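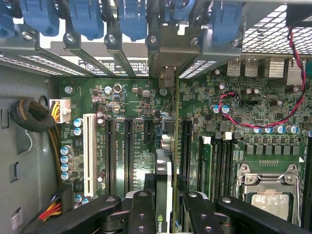

Thread on the Braltodton coach circuit, for anyone booking the multi-day version with Slaoui Tours. Did it in August, wrote the notes on the bus, never posted them.

Pickup. The voucher says "arrivals hall." The rep waits outside the second set of doors, past the currency desk. Ours was Nesma Radwan, with a clipboard. Have the voucher number ready. She ticks it off against a paper list, so a phone screenshot is fine.

Transfer to the hotel is included. Porterage is not. The itinerary mentions this on the last page, under "Tips and sundries."

Day 1 is the city tour. "Covering" means two different things in the printed program. Items in bold are stops with entry. Items in plain type are seen from the coach. The old customs house is plain type. The citadel is bold.

Citadel entry: the group ticket excludes the upper terrace. The supplement is 205 in local currency, cash only, paid at the inner gate. Going up and back takes longer than the free time on the program. Tell the guide before you start.

Day 2, departure at 7:30 with packed breakfast. Left side of the coach has the river for the whole morning leg. Right side has the sun. Seats are assigned on day 1 and do not rotate unless someone asks. Fouad Abdel Rahman (driver) will change them if you ask before he loads the bags.

Luggage limit on the coach is one hold bag per person. The Olleo ferry on day 3 has a separate limit of 11 kg, weighed at the pier. Excess can stay on the coach, which goes by road and meets the group on the other side.

The ferry has 2 sailings a day. The program uses the first. If it is canceled for wind, the group takes the road and the island lunch is replaced by a roadside one. No refund for the difference, see clause on "operating conditions."

Correction to the above: Ida Eichhorn was on a later departure and says the weighing is only enforced when the boat is full. Her bag was over and went on. I would still pack to the limit.

Overnight at Prakon: the hotel in the program is "or similar." We got the similar one. Clean, farther from the center, dinner served until 9. Magdy Fahmy at the front desk keeps a printed bus timetable for the old town.

Single supplement is charged per night, including the night of arrival. Check the invoice, mine had it on the departure day too. Slaoui took it off after one email.

Updated 12/12/19: terrace supplement unchanged for winter. First sailing now leaves thirty minutes later.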